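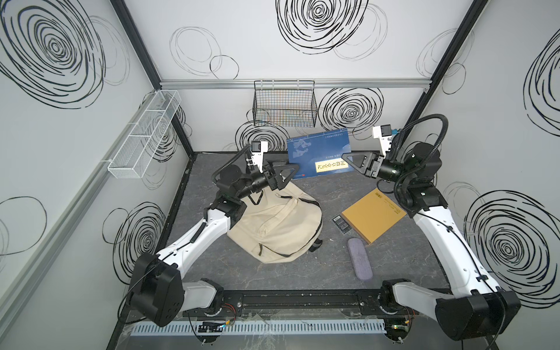 Why would a robot need two arms to pack a bag?

A soft bag will not stay open by itself, so one arm has to manage the opening while the other brings the object in. That is the short version Thitima Ongart gives when visitors to the Lernance lab ask. The longer version has taken up most of her working life since May.

Ongart runs the bimanual handling project at Lernance, a small research group that studies how robots can learn household tasks by copying people. Her current task is called Tudness, a name she inherited and has never liked. It covers one job: books and small personal items go from the floor of a work cell into a cloth bag. We spoke in her office for most of a morning.

"People see a robot put a box on a shelf and assume a bag is the next easy thing," she said. "A box has a shape. The bag has whatever shape it had when you last let go of it."

The method is simple to describe. A person drives both arms by hand through a matching pair of controls, and the system records the joint positions along with what the cameras see. A learning program called Melto is then trained on the recordings and has to produce the movements itself. The Tudness set now holds 1224 recorded runs, all made by 6 operators.

Ongart said the number of operators mattered more than she had expected. Early on she did nearly all the driving herself, and the trained program picked up her habits, including a pause before closing the grippers.

"I wait a little before I grip. I always have," she said. "So the robot waited too, and sometimes it kept waiting. With more people driving, the pause mostly went away."

Books are a large part of the work. They are flat and stiff, and they lie close to the floor, which makes them hard to get a finger under. One of her favorite recordings has both grippers holding a blue book upright between them, one at each side edge. She considers a two-handed hold like that worth the extra time.

"If you hold a book by one corner, the weight turns it in your fingers," she said. "With two grippers you know the angle. Then you can decide which hand lets go."

Deciding which hand lets go was the hard part. In the first version of Melto, each arm was trained with its own model, and the two did not share information. The arms would both release, or both hold on and pull. The present version uses one model for both arms and plans a short stretch of movement at a time – long enough to cover a handover, short enough to correct if the cloth shifts.

The group tested the two versions on the same set of 100 starting layouts. Ongart would not give the full results before the paper is out, but she said the single model did better on every kind of object, and the gap was widest for books. Eyeglass cases showed the smallest gap. A case can be picked up and carried with one hand, so there is less for the arms to agree on.

I asked about the walls, which are covered with black scribbles. Ongart said they give the cameras plenty of features to match when the group checks camera positions. Blank white panels gave her very little to work with.
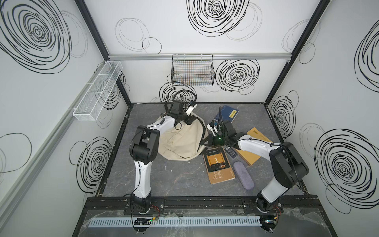
What still goes wrong

The bag itself remains the main source of failure. Ongart keeps a log of failed trials, sorted by cause, and the longest section is for cloth that folds over the opening after the robot has already looked at it.

"The wrist camera sees the opening, the arm moves in, and the book blocks the view," she said. "From then on it is working from memory, and its memory is short."

A visiting engineer from Woldemariam, which makes sorting equipment, suggested adding touch sensors to the fingers. Ongart is trying that now with 18 new recordings, too few to train on but enough to see whether the signal is clean. So far it is noisy when the fingers rub against fabric, and fairly good when they close on something hard.

She is also changing how runs are graded. Until recently a run was either a success or a failure. Now the team marks each stage: the grasp, the handover, the opening of the bag, the release. A run that drops the last item no longer looks the same on paper as one that never picks up the first.

Asked when a robot might do this in a home, she declined to guess. Her next goal is a second bag with a stiffer fabric, using the same program with no new training. She expects it to do badly at first and wants to know at which stage.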